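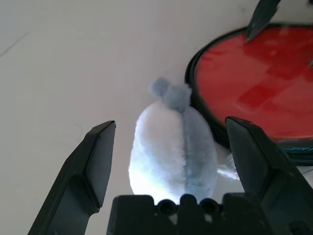 Workshop notes, May, started a little after 7 in the morning with the good coffee

Back wheel for the Grastasbridge ride is finally off the stand and I'm very happy with it, so I want to get all this down while it's fresh. Reda Filali is taking the bike on the whole 2560 km charity route, fully loaded, and the old wheel had broken 3 spokes on the drive side since winter (all at the elbow, all within a hand's width of each other, which should have told me something sooner than it did).

I took the old one apart completely. The rim had a flat spot near the joint that I could feel with a thumb once the tape was off, and the spoke holes around it were starting to pull. No saving that. The hub is fine, though! It's the Pelitz one Reda bought secondhand, and apart from some gritty old grease the bearings were lovely. Cleaned, repacked, and adjusted so there's the tiniest bit of play before the skewer is closed and none after.

New rim is the Brellurix touring one, 36 hole. Laced three cross, same as before. I got the first set of spokes in one hole over from where they should have been and only noticed when the valve ended up under a crossing, so out they came again, and that was most of an hour gone. For whoever does the next one on this hub: the logo is NOT lined up with the valve hole, don't use it as your landmark like I did.

Tension came up nicely. I went round in half turns, then quarters, stress relieving by squeezing pairs between rounds, and it pinged like mad the first two times and then went quiet. Drive side is even enough that I stopped fussing. Non-drive is a bit lower than I'd like, but that's the dish on this hub and I don't think there's more to be had without overdoing the other side.

Loaded test: Reda put both panniers on with 60 lb of books and canned tomatoes and rode out over the Zakharchenko hill and back by the gravel road. I checked it on the stand afterward and found one slight wobble to the left, took it out with a quarter turn on two nipples. Everything else had stayed put. We'll do the same again before the end of the month, and I'd like to be the one to check it so the comparison means something.

Fund so far is 435 dollars from the jar and the tune-up morning, which Reda tells me goes to the bikes-for-commuters scheme, with parts coming out of our own pockets. I said I'd stand the rim. Don't argue with me about it, please, I've had that bike in and out of here for years and I'm fond of it.

Still to do:
Front wheel, just a check and fresh tape
New chain, and look hard at the middle ring while it's off
Spare spokes cut for both sides and taped to the chainstay
Show Reda how to swap a drive-side spoke with the little cassette tool, with gloves on, in bad light
Order more spoke prep, the jar is down to a crust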